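**Pedido:** spoilers à vista nas resenhas de *Naltetach* (edição digital Mukach, app Climby)
**Aberto por:** Marites Macaraeg
**A tratar:** Grímur Juhl
**Estado:** resolvido, com uma pendência pequena
**Prioridade:** alta (a Marites escreveu "altíssima, por favor!!")

---

**Descrição inicial, Marites**

Olá a todos! Antes do problema tenho de dizer que *Naltetach* é o policial de que mais gostei neste inverno, e olhem que li muitos. Uma aldeia isolada pela neve, um relojoeiro morto dentro da própria loja, uma narradora que sabe mais do que conta... O Jarlath Ó Néill escreve diálogos de uma maldade deliciosa. Enfim, é por gostar tanto do livro que fiquei aflita com isto.

Ontem à noite ia na página 190 e abri as resenhas do clube no Climby, com a opção "esconder o que ainda não li" ligada, como sempre. Apareceu-me à frente, sem tarja nenhuma, o comentário do Ronaldo sobre o chá da viúva. Quem já leu sabe o que isso quer dizer! Tapei o ecrã com a mão, mas já tinha lido metade da frase.

O que eu esperava: tarja cinzenta em cima de tudo o que fala de páginas à frente da minha.
O que aconteceu: tarja cinzenta em cima de coisas que já li (a chegada do comboio, a discussão no mercado) e texto limpo em cima do que não li.

Telefone com a app atualizada. No tablet acontece o mesmo.

---

**09:40, Grímur**

Obrigado, Marites, e parabéns pelos reflexos. Vou pegar nisto já! Também estou a ler o livro, no capítulo do inventário, por isso peço a quem responder que escreva os acontecimentos por alto. "O chá", "a carta", "o relógio", está ótimo assim. Nada de nomes de culpados neste pedido, por favor.

Primeiras perguntas:

- A opção de esconder está ligada na conta ou só no livro?
- Mudaste o tamanho da letra há pouco tempo?
- O teu ficheiro veio da loja ou da estante partilhada do clube?

**10:05, Marites**

Ligada na conta. Letra grande desde sempre, não mexi. O ficheiro veio da estante partilhada, descarreguei-o quando a Jocelyn avisou que havia uma versão nova com a nota do autor no princípio. (A nota é maravilhosa, a propósito. Ele conta ali como desenhou a planta da loja antes de escrever uma linha, e depois fica-se a ler o primeiro capítulo com outros olhos.)

**10:20, Grímur**

Versão nova! Boa pista. Fico com essa debaixo de olho e vou primeiro pelo caminho aborrecido.

---

### Tentativa 1: limpar a cache das resenhas

Passos: Definições > Resenhas > Limpar dados locais, fechar a app, voltar a abrir no mesmo livro.

Resultado: sem diferença. O comentário do chá continua destapado e a cena do comboio continua tapada. Confirmado pela Marites no telefone e por mim no computador, com uma conta de teste parada no mesmo ponto. Li o comentário de olhos semicerrados e acho que me safei.

### Tentativa 2: desligar e ligar a opção de esconder

Resultado: ao desligar, aparece tudo, como deve ser. Ao ligar outra vez, as tarjas voltam exatamente aos mesmos sítios errados. Isto até me animou bastante. Um erro que se repete sempre da mesma maneira tem uma causa que se encontra.

### Tentativa 3: outro livro

Abri um romance de enigma que o clube leu em novembro e pus o marcador a meio. As tarjas caem onde devem. Abri outro, de contos, e também está certo. O problema é só com *Naltetach*.

**11:15, Ronaldo Dimaculangan**

Sou o autor do comentário criminoso! Desculpa, Marites, a sério. Marquei-o como "a partir do capítulo do chá" quando o escrevi, tenho a certeza, e na altura ficou tapado para a Jocelyn, que ia atrás de mim na leitura. Posso apagá-lo entretanto, se ajudar.

Já agora, e sem estragar nada: Marites, o que leste não é o que pensas que é. Continua. Vai valer tanto a pena!

**11:25, Grímur**

Não apagues, preciso dele para os testes. Escondi-o à mão no painel para toda a gente. E obrigado pelo pormenor da Jocelyn: se ficou bem tapado na altura, alguma coisa mudou entre o teu comentário e a leitura da Marites.

---

### Tentativa 4: comparar os ficheiros

Pedi à Jocelyn Dagdag o ficheiro antigo, que ela por sorte ainda tinha guardado, e pus os dois lado a lado.

O ficheiro antigo começa no capítulo do comboio. O novo começa na nota do autor, segue para a planta da loja e só depois vem o comboio. A paginação passou a contar desde a nota. A edição em papel tem cerca de 400 páginas e o ficheiro antigo seguia-a página a página; o novo já não segue.

Até aqui seria só um desvio, e um desvio explicava umas tarjas a mais ou a menos junto ao marcador da Marites. Não explica porque é que a cena do comboio, que vem logo no início, aparece tapada a quem já vai tão adiante. Fiquei um bom bocado a olhar para isto com um café ao lado, feliz da vida, a sentir-me o inspetor no capítulo do inventário.

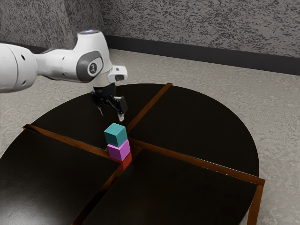
**Equipa de Apoio às Leituras · Clube Faulkner de Romance Policial**

### O que encontrámos

Encontrei a resposta na lista de âncoras, que é a parte do ficheiro onde cada capítulo tem uma etiqueta para as resenhas se poderem prender a ele. No ficheiro antigo as etiquetas seguem a ordem da leitura. No novo, a Mukach refez as etiquetas por ordem alfabética do título do capítulo. E os títulos de *Naltetach* são o que são: "A viúva serve o chá" passou para o topo da lista e "O comboio das seis" foi parar quase ao fundo.

Ou seja, para o Climby, quem abre o livro já passou pelo chá, e só quem está quase a acabar chegou ao comboio. A tarja fazia muito bem o seu trabalho com uma lista baralhada. Gostei tanto disto que o contei à hora do almoço a pessoas que não leem policiais.

Verifiquei também com a carta e com o relógio. Batem os dois certos com a explicação: a carta ("Correspondência") destapada cedo demais, o relógio ("Um ponteiro a menos") tapado até ao fim.

**14:10, Jocelyn Dagdag**

Que achado! E fico um bocadinho culpada, fui eu que troquei o ficheiro na estante sem experimentar as resenhas. Só folheei a nota do autor e fiquei encantada com a planta.

Uma ideia: há no clube quem esteja a ler pelo ficheiro antigo e quem esteja a ler pelo novo. Se voltarmos atrás, as pessoas do novo perdem o sítio onde iam?

**14:30, Grímur**

Perdiam, sim, excelente pergunta. Por isso não vou voltar atrás. Vou corrigir a lista no ficheiro novo, pela ordem de leitura, e deixar a paginação como está. A nota e a planta ficam com etiqueta própria, sem resenhas presas. Quem tem o ficheiro antigo pode continuar com ele até ao fim do livro.

---

### Correção aplicada

1. Cópia de segurança das resenhas de *Naltetach* (76 no total, entre comentários curtos e textos longos).
2. Lista de âncoras reescrita pela ordem de leitura no ficheiro da estante.
3. Resenhas presas outra vez ao capítulo que cada autor tinha escolhido, pelo título e não pelo número da etiqueta.
4. Ficheiro substituído na estante, com a indicação "corrigido" no nome.
5. Comentário do Ronaldo reposto, agora com a tarja.

Houve 2 resenhas que não se prenderam a lado nenhum. Tinham o título do capítulo escrito à mão com uma gralha. Uma já a corrigi. A outra diz apenas "naquele capítulo em que chove", e chove em muitos capítulos deste livro. Está escondida para toda a gente até o autor dizer qual é.

### O que cada leitor deve fazer

- Se o teu ficheiro abre no capítulo do comboio, tens o antigo. Não precisas de fazer nada.
- Se abre na nota do autor, remove o livro do aparelho (só do aparelho, não da conta!) e descarrega-o de novo da estante.
- Espera que o ícone de sincronização pare antes de abrir as resenhas.
- Confirma que a cena do comboio aparece sem tarja. Se ainda estiver tapada e já a leste, escreve aqui.

Os sublinhados e as notas pessoais ficam na conta e voltam sozinhos. Testei com os meus, que são muitos e quase todos pontos de exclamação ao lado das falas da narradora.

---

**16:50, Marites**

Descarreguei de novo e está tudo no sítio! O comboio destapado, o mercado destapado, o chá com uma tarja lindíssima por cima. Os meus sublinhados voltaram todos, até aquele da página 190 sobre os passos na neve, que eu tinha medo de perder.

Uma coisa: no tablet a primeira abertura demorou e o livro pôs-me na planta da loja. Avancei para o meu marcador e ficou bem. Fica a nota para quem se assustar.

Agora vou voltar à viúva com muita, muita desconfiança.

**17:05, Ronaldo**

Vai com desconfiança de toda a gente, é o meu único conselho. E quando acabares, volta à primeira conversa no comboio. Reli-a ontem e está lá tudo, à vista, numa frase sobre luvas!

**17:10, Grímur**

Ronaldo, eu ainda estou no inventário!

**17:12, Ronaldo**

As luvas são inofensivas. Mais ou menos.

**17:30, Jocelyn**

Escrevi à Mukach a contar o que aconteceu com a ordem dos capítulos e juntei a lista corrigida do Grímur, para o caso de lhes servir. Aproveitei para dizer que adorámos a nota do autor. Perguntei também se vai haver planta no próximo do Ó Néill, não resisti.

---

**Pendente**

- Resenha "naquele capítulo em que chove": à espera de resposta do autor.
- Resposta da Mukach sobre o ficheiro.
- Antes de trocar qualquer ficheiro na estante, abrir as resenhas com a conta de teste parada no primeiro capítulo. A Jocelyn acrescenta isto às instruções da estante, e eu trato da conta de teste assim que acabar o inventário.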